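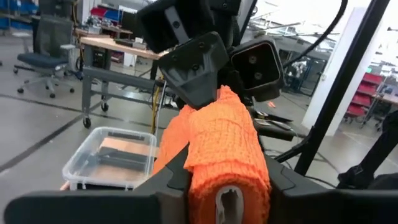
Regional Theater History Forum
Board: Books and Publications
Topic: Review copies of the Gristik operetta survey, second volume

Posted by Xuelian Li (moderator)
3/17/26

Members are advised that the second volume of the Gristik survey of touring operetta has been received by the reading group. It runs from the founding of the Ander company to the closing of the Cikach Playhouse. The appendix lists 2,927 performances, with the city, the house and the conductor given for each where known. The board invites comments from those who have read at least the first four chapters. Please cite page or chapter when raising a point of fact.

Posted by pitrail_archive

Thank you to the moderator for opening this topic. I have read the volume in full. The chapters on the Ander company are the strongest account of that troupe now in print, and the author has made good use of the payroll books. My reservation concerns the appendix. I checked it against the company's own date books and arrived at 2,803 performances. The difference appears to come from benefit nights and open rehearsals, which the author counts and the company did not.

Posted by second_balcony

I must disagree with the previous member. An open rehearsal with a paying audience is a performance by any reasonable measure, and the author states this rule in the preface. A reader may prefer another rule, but the appendix should not be described as faulty on that account.

Posted by pitrail_archive

I did not describe it as faulty. I would ask only that such entries be marked. A reader who wishes to compare the Ander seasons with those of any other company cannot do so from the list as printed.

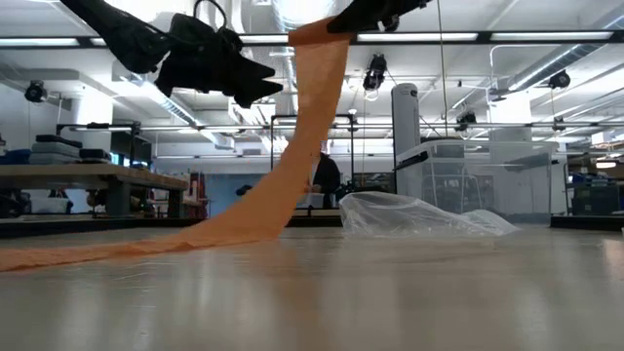

Orange cloth strip, shown on the table.

Posted by Chenxi Lei

I write as the indexer of the first volume. I had no part in the second. The rule on open rehearsals was the same in both books, but the first volume set those entries in italics. I do not know why the practice was dropped, and I agree that it should be restored in any later printing.

On another matter, I would draw attention to chapter seven, on the Bai revival. The author treats the new orchestrations as a failure on the evidence of two newspaper notices. The house seated 2,000, and the box office ledger shows that the run was extended in November. That is difficult to square with the word "disaster," which occurs in the chapter heading.

Posted by second_balcony

A full house and a poor orchestration may exist side by side. The chapter is concerned with the music - the ledger has little bearing on it. I found the comparison of the two overtures quite persuasive.

Posted by ledgerlines

Could a member confirm whether the plates are the same in the paperbound issue? Our library has funds for one copy and would prefer the cheaper binding if nothing is lost.

Posted by Xuelian Li (moderator)

The plates are the same in both. The paperbound issue omits the folding map of the touring routes. The publisher has set aside 200 copies of the clothbound issue for libraries, and requests should be made on letterhead.

Posted by ledgerlines

Thank you. We will request the clothbound issue, as the map is needed for our course readers.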